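Drornberg Community Garden Club
Minutes of the summer members' meeting

Chair: Maj-Britt Lie
Notes: Vidar Sundqvist

1. Last minutes
Read and approved with one fix: the seed order went to Trịnh Nursery, and the notes had it going to Prenitz.

2. Water
The new line along the east beds is in and it is wonderful! No more dragging the long hose past the beans. Two taps still drip – Vidar has the washers and will fit them this week. Members asked for a third tap near the compost. Maj-Britt will get a price before the next meeting.

3. Plant sale
What a day that was. We sold 102 tomato plants before lunch and took in over $200 on herbs alone. The basil went first, then the lemon thyme, and people were still asking for chives while we folded the tables. Agreed to grow more chives next year. The money goes toward the shed roof, as voted in December.

4. Visit to the Davevden gardens
Everyone who went came back full of ideas. The squash trained over an arch got the most talk, and three members want to try it on the fence by the gate. No objection, as long as the path stays clear. Davevden has offered us garlic for fall planting and we said yes, please.

5. Slugs
Long talk. Beer traps work for some, copper tape for others. Bed 5 has lost all its lettuce twice. Anyone with spare seedlings, please leave them there with a label.

6. Seed swap
Same plan as last year, only with more table space. Bring seed dry, in paper envelopes, with the name and the year on the front. Beans and peas can go loose in a bin, but please keep the bush beans and the pole beans apart this time – we had some very surprised growers in June.

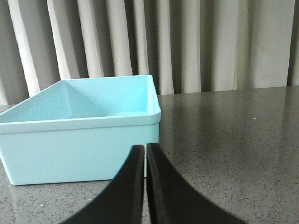 Drornberg, July 11, 2022

7. Other business
Maj-Britt has a recipe for green tomato relish and will copy it for anyone who wants it (nearly every hand went up). The Prenitz club would love to trade raspberry canes with us. Vidar to write back and ask which kinds they have.

Mowing list passed around and filled. Next meeting after the first frost, with soup.

Minutes taken by Vidar Sundqvist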